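Zhuravel laundry set, version 2
Data card and general warnings

What you get

A set of 2627 recordings of a pair of robot arms dealing with clothes and small cloths on a wooden table. Each recording has video, joint positions and a one-line note on what the operator was trying to do. The notes were written by people who had folded a great deal of cloth that day, and they read like it.

The question behind the work was whether a machine can do the laundry yet. Our answer is no, with some footnotes, and the footnotes are the set.

Who made it

Nabila Majimbun ran the arms for most of the sessions. Zoriana Moroz wrote the recording software, called Rireck, and still answers questions about it if they are polite. Kyu-ri Ha checked the notes against the video and threw out 386 recordings, mainly for dropped frames. Those are not in the total given under "What you get".

The work

Tasks are short. Pick up a cloth, pull it straight, fold it, put it down on or near the other things. Shirts, socks and striped cloths all turn up. Socks are harder than they look, and a shirt is harder than a sock until you have tried pairing socks.

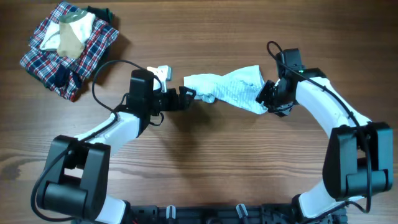
Most of the trouble is in the second grip. One gripper can get hold of a bit of cloth without much fuss. Finding a proper corner with the other one, while the cloth twists about as it pleases, takes an operator several goes – and takes a trained policy until somebody presses stop. We left the failed goes in. If you want only the tidy ones, filter on the field called outcome, and expect a much smaller download.

What people have tried

Bo-ram Koo trained a policy on the February recordings and ran it 100 times on a single small cloth. It made something she was willing to call a fold in more than half of them. Aisyah Gunawan, marking the same runs without knowing the first scores, was less generous. Both sets of marks are in the scores folder, and we have not tried to make them agree.

Putting things on a pile went better, chiefly as a pile forgives a lot. Turning a sleeve the right way out was tried and is not spoken of.

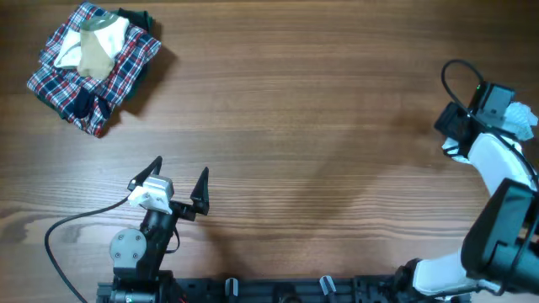

Known faults

The table is the same throughout, so a policy may well learn the grain of the wood along with the folding. We have seen one do worse on a white worktop.

Notes use "towel", "cloth" and "hankie" for the same things. Kyu-ri made a list of which means which, saved as words.txt.

Gripper readings drift a little in long sessions. Run the Rireck fix script before training, and do not run it twice.

There is no ironing. Please stop asking.

How to use it

Unpack everything into one folder and point the Govel loader at it. Older copies of the loader expect version 1 names and will tell you the set is empty. Update the loader.

Terms

Free for research and teaching. If you want to put it in a product, write to Zoriana first. If the product folds a fitted sheet, write to all of us.

Last changed 16th March: two wrong file names put right in the scores folder.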